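Home | Projects | Club Log | Contact

Groncombe Robotics Club – pre-session checklist, cabinet task
26 January 2020
By Kerstin Myklebust

I went through this before we let the juniors near anything, and my comments are under each item. Živko Stan double-checked the ones marked ZS.

1. Finger screws tight – OK (ZS)
Two needed a quarter turn, same side as last time. I'd love some thread lock in the box, please!

2. Orange pads seated and clean – OK
Wiped them with a damp cloth. Don't use the Tisance spray again, it made everything slippery (sorry, that was me).

3. Markers flat, no peeling corners – OK (ZS)
We still have spares in the Arkport folder if one gets scuffed.

4. Storage – WATCH
The card had 68 free minutes on it. Fine for today, but someone please clear out the July runs, all 400 of them.

5. Cabinet steady, nothing likely to slide off the top shelf – OK
I gave it a good shove and it stayed put. The blue cloth and the row on the right can stay up there.

6. Door pulls and drawer knob – OK, with a note
Come in straight at the black pulls, with one finger on each side, and go slow. The drawer has a round knob, so practice that one separately.
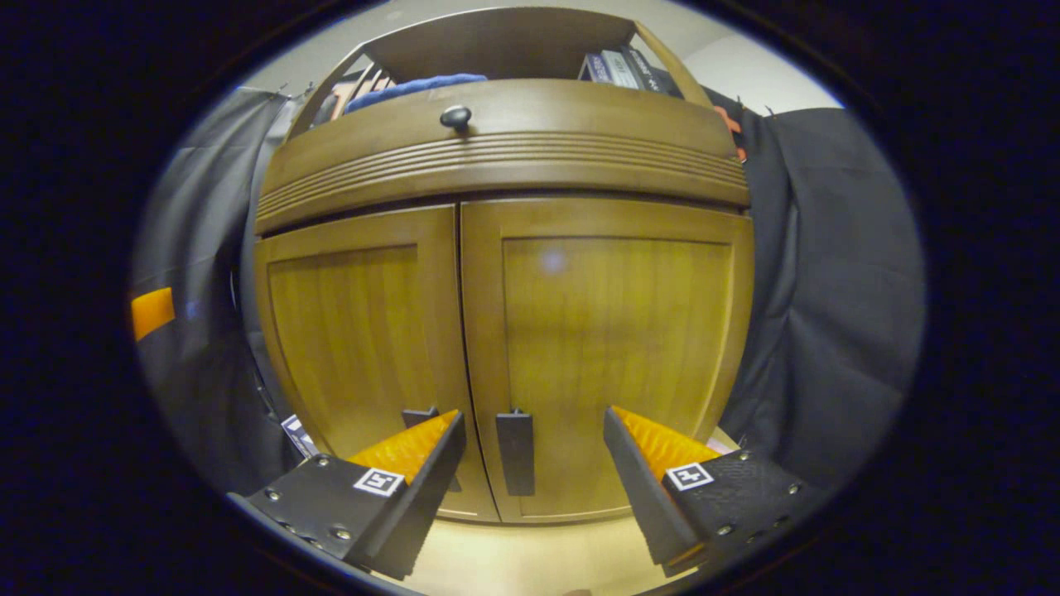 7. Hair tied back, sleeves up – NOT YET
Three of you know who you are. Ask me for a hair tie, I've got loads!

8. Sign-out sheet – OK
Tool 52 is back on the hook and signed in.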